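Can It Do the Dishes Yet? Frequently Asked Questions

Kamlesh Bansal answers the mail at Lultik, where we fit robot arms into small shops and get asked about kitchens anyway. Last tidied up in March.

Can a robot do my dishes yet?
You already own one that does. It's under the counter, it has a rack, and you load it yourself. If you mean can an arm clear the table, scrape the plates and load the rack, then yes, slowly, in a kitchen that has been arranged to please it. Yours has a cat in it.

What about laundry?
Washing and drying were settled long ago. Folding is where it gets embarrassing. A towel laid flat is fair game. A fitted sheet defeats most adults, and I see no reason to expect better from a machine.

So what are you working on?
Putting pens away, among other things. Taking a marker out of a cup, or dropping one in, is a chore a four-year-old can do while talking. For an arm it's a day's work for several grown people, and we are glad of it.

Why is a marker in a cup so hard?
The marker leans, and it leans differently every time. The cup weighs next to nothing, so a finger that brushes the rim can send the whole business over. The arm has to come in at a decent angle, close on the marker and leave the cup standing.

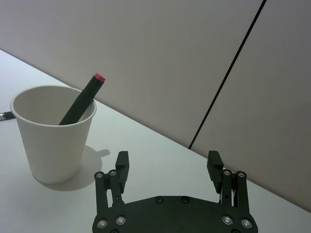 Fingers open, nothing in them yet. The marker is the one with the red cap end.

How often does it work?
Our Drilteo bench arm went through 962 tries at the marker job over the winter and got 80 percent of them right. That sounds fine until you picture a houseguest who knocks over every fifth cup. We wouldn't put it near coffee.

Is it at least fast?
No. A good try takes 10 seconds. You could do it in one, and then complain about having to.

Would a hand with five fingers help?
Maybe, and it would certainly cost more. Two fingers that open and close will handle a surprising share of what's on a desk. They're no good with shoelaces, but neither was I until second grade.

Are shops any further along than homes?
Much further. A shop will bolt the table down, keep the lights the same and hand over the same part all day. Bhatia, a packing shop we work with, has seven arms moving boxes and has stopped giving them names. Try getting your family to leave the salt in one place for a week.

Does somebody still have to stand there?
Somebody has to be within earshot. At Bhatia one person looks after the whole row, clears the jams and gets to lunch on time most days. If a salesman says it needs no people at all, ask him who picks things up off the floor.

Should I wait for the Tremov home model?
We sell parts to Tremov, so take this with salt, wherever your family left it. It can carry a tray and wipe a flat counter. It can't do stairs. If your chores are flat and near each other, go see one in person, and bring your own sponge.

Will it replace my teenager?
It's slower, it costs more and it has to be asked several times. You may not notice a difference.

My question isn't here.
Write to the shop and put "chores" in the subject line. Mail gets read after 4 p.m., by a person.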